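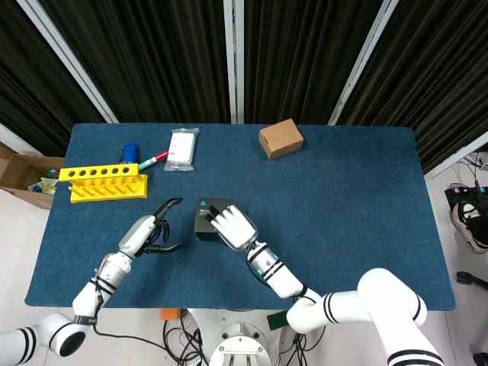 상자를 다 비운 다음에 목록을 써야지, 왜 책상에 늘어놓은 채로 쓰느냐고 이슈란에 한 분이 적어 주셨어요. 맞는 말씀이긴 한데 저는 늘어놓고 쓰는 쪽이 훨씬 편하더라고요! 상자에 도로 들어간 물건은 이름부터 헷갈리거든요. 그래서 Genby 목록은 앞으로도 책상 위에 있는 상태에서 씁니다.

# Genby: 작은 상자와 책상 소품 목록

읽는 시간 11분

저장소에서 검색 검색어를 입력하세요 지우기

## 이게 뭐냐면요

책상에 올라오는 작은 물건들의 이름과 특징, 그리고 그걸 어떻게 꺼내고 어떻게 도로 넣는지를 적은 글 묶음이에요. 처음에는 제가 보려고 만든 메모장이었는데 Sorkau 작업실에서 같이 쓰다 보니 점점 불어나서(메모 하나에 답글이 열 개씩 달리고...) 결국 저장소로 옮겼습니다.

항목은 140개, 분류는 17개예요. 분류가 좀 많죠? 저도 알아요. '종이 상자'와 '뚜껑 달린 종이 상자'를 굳이 나눈 게 저라서 할 말이 없습니다. 합치자는 의견이 두 번 있었고 두 번 다 제가 미뤘어요. 여닫는 방식이 다르면 메모도 꽤 달라지더라고요.

사진은 이 문서에만 들어 있고 목록 자체는 전부 글입니다. 표 파일 하나, 메모 폴더 하나. 그게 다예요.

## 어떤 물건이 들어 있나

특별한 건 없어요. 손에 잡히는 크기의 잡다한 것들입니다. 위 책상에 나와 있던 것만 옮겨 적으면 이런 식이 돼요.

- 시험관 꽂이: 노란색. 윗단에 둥근 구멍이 한 줄로 여섯 개, 아랫단에는 짧은 돌기가 한 줄.
- 원통형 용기: 파란색. 내용물 칸은 비워 둠.
- 펜처럼 생긴 것: 끝이 빨갛고 몸통은 초록과 흰색. 정식 이름을 정할 때까지 '펜 모양'으로 둠.
- 흰 꾸러미: 투명 비닐봉지에 든 채로 기록.
- 갈색 골판지 상자: 작은 것, 닫힘.
- 검은 상자: 작은 것, 윗면에 흰색 로고와 글자.

문체가 딱딱한 건 일부러 그렇게 맞춘 거예요. 예전 항목에는 '귀여운 노란 거'라고만 적힌 것도 있었는데(네, 제가 썼습니다) 나중에 찾으려니까 도무지 안 나와서 싹 고쳤어요. 노란 게 한두 개여야 말이죠.

## 칸 설명

표에는 칸이 여섯 개 있습니다.

**이름**: 부르는 이름 하나만 적어요. 별명은 메모로 보내 주세요.

**색**: 바깥에서 보이는 색. 뚜껑 안쪽 색이 다르면 '안쪽 회색'처럼 뒤에 붙입니다. 예전에는 안쪽 색을 아예 안 적었는데, 검은 상자들을 한꺼번에 정리하던 날에 후회했어요. 겉만 보면 다 똑같이 생겼더라고요.

**생김새**: 구멍, 돌기, 손잡이, 줄무늬 같은 것. 길게 쓰셔도 괜찮아요. 저는 이 칸 읽는 게 제일 재밌습니다.

**여닫음**: 열림, 닫힘, 해당 없음, 모름. 반쯤 열린 건 '열림'으로 통일하고 메모에 자세히 써 주세요.

**글자**: 읽히면 읽히는 대로 적고, 안 읽히면 '있음'까지만 적어요. 짐작으로 상표를 채우지 말아 주세요! 한번은 제가 짐작으로 채웠다가 엉뚱한 항목끼리 묶여서 저녁 내내 풀었어요.

**자리**: 책상 위에서 쓰는 자리나 돌아갈 서랍. Latitz 서랍장에 들어가는 건 서랍 번호만 적으면 돼요.

무게나 치수 칸은 없습니다. 넣어 달라는 분이 계셨는데 저울을 꺼내는 순간 제가 이 일을 그만둘 것 같아서요.

## 상자 여닫기 메모

제일 많이 읽히는 부분이 여기라서 따로 뺐어요. 뚜껑이 위로 젖혀지는 작은 종이 상자 이야기입니다.

먼저 상자를 깔개 한가운데로 옮겨요. 가장자리에서 열면 젖힌 뚜껑이 옆 물건을 밀어 버립니다. 앞쪽 날개가 달린 상자면 날개를 먼저 펴서 바닥에 눕히고, 그다음에 뚜껑을 세우세요. 순서를 바꾸면 날개가 안으로 말려 들어가는데 그게 생각보다 잘 안 빠져요.

꺼낼 때는 한쪽으로 앞벽을 잡고 다른 쪽은 입구 옆에 대기시킵니다. 종이가 얇은 상자는 앞벽을 꽉 쥐면 금방 휘니까 걸치는 정도로만요. 내용물이 꽉 끼어 있으면 상자를 옆으로 뉘어서 바닥을 톡톡 쳐 보세요. 칼은 쓰지 마시고요, 제발.

다시 닫을 때는 거꾸로 하면 되는데, 뚜껑 모서리가 안 맞으면 억지로 누르지 말고 한 번 더 완전히 젖혔다가 내려요. 모서리가 한 번 꺾인 상자는 그 뒤로 계속 거기서 꺾입니다. Taşdemir에서 산 상자들이 유독 그랬는데, 제가 싼 걸 골라서 그런 걸 수도 있어요.
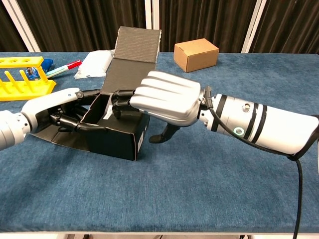
빈 상자도 항목으로 쳐야 하나요, 하는 질문이 메모 밑에 달렸는데 제 답은 '네'입니다. 상자는 상자대로 한 줄, 안에 들어가는 물건은 물건대로 한 줄이에요. 둘을 한 줄에 같이 적으면 물건만 꺼내 쓸 때마다 줄을 고쳐야 해서 금방 엉망이 돼요. 질문하신 분이 이어서, 그러면 안쪽에 붙은 라벨은 어느 줄에 적느냐고도 물으셨어요. 라벨은 상자 줄에 적습니다. 바로 위의 검은 상자라면 이렇게요.

```
이름: 검은 상자(소)
색: 검정, 뚜껑 안쪽 회색
생김새: 앞쪽에 펴진 날개
여닫음: 열림
글자: 앞벽 안쪽에 흰 라벨, 있음
자리: 미정
```

바깥 오른쪽 아래에 붙은 아주 작은 흰 스티커는 적을까 말까 고민하다가 생김새 칸에 넣기로 했어요. 위 예시에는 아직 없는데 다음 판에서 고칠게요. 스티커 칸을 새로 만들자는 얘기는... 칸이 늘어나는 건 좀 무서워요.

## 책상 차리는 법

깔개를 깔고 시작하는 걸 추천해요. 저는 파란 걸 좋아합니다. 흰 물건도 노란 물건도 그 위에서는 금방 눈에 들어오거든요(대신 파란 용기는 자꾸 놓쳐요). 키가 있는 물건은 뒤나 옆으로 보내고 지금 만질 상자만 가운데 둡니다. 다 쓴 건 바로 큰 상자에 던져 넣고 싶어지는데, 목록에 적기 전까지는 참아 주세요.

꽂이는 구멍이 위로 오게 세워 둡니다. 당연한 소리 같지만 메모에 두 줄이나 적혀 있어요. 비닐에 든 꾸러미는 뜯지 말고 비닐째 적고, 뜯었으면 줄을 고치면 됩니다.

정리는 오후 네 시쯤이 제일 잘 돼요. 아침에 하면 꼭 중간에 딴 물건 구경하다가 끝나더라고요.

## 모자란 점

색 이름이 들쭉날쭉해요. '하늘색'과 '연파랑'이 같이 돌아다니고 있고, 회색은 더 심합니다. 메모는 600줄이 있는데 그중에는 상자랑 아무 상관 없는 수다도 섞여 있어요. 지우려다가 읽다 보니 재밌어서 그냥 뒀습니다.

종이 상자에 치우쳐 있다는 점도 알고 쓰세요. 금속 통이나 나사식 뚜껑은 거의 없어요. 그리고 '자리' 칸은 Sorkau 책상 기준이라 다른 곳에서는 비우고 새로 채우시는 게 낫습니다. Latitz 서랍장이 없는 집이면 서랍 번호는 그냥 암호예요.

## 고치고 싶을 때

오타든 색 이름이든 편하게 이슈로 남겨 주세요. 항목을 새로 넣을 때는 칸 여섯 개를 다 채우되, 모르면 '모름'이라고 쓰시면 됩니다. 빈칸은 제가 까먹은 건지 모르는 건지 구분이 안 돼요. 분류를 더 쪼개자는 제안은 6월 정리 때 한꺼번에 볼게요. 그때까지 색 이름표도 만들어 두려고 하는데, 회색을 몇 가지로 나눌지 의견 있으신 분은 메모 폴더의 '회색' 파일에 적어 주세요.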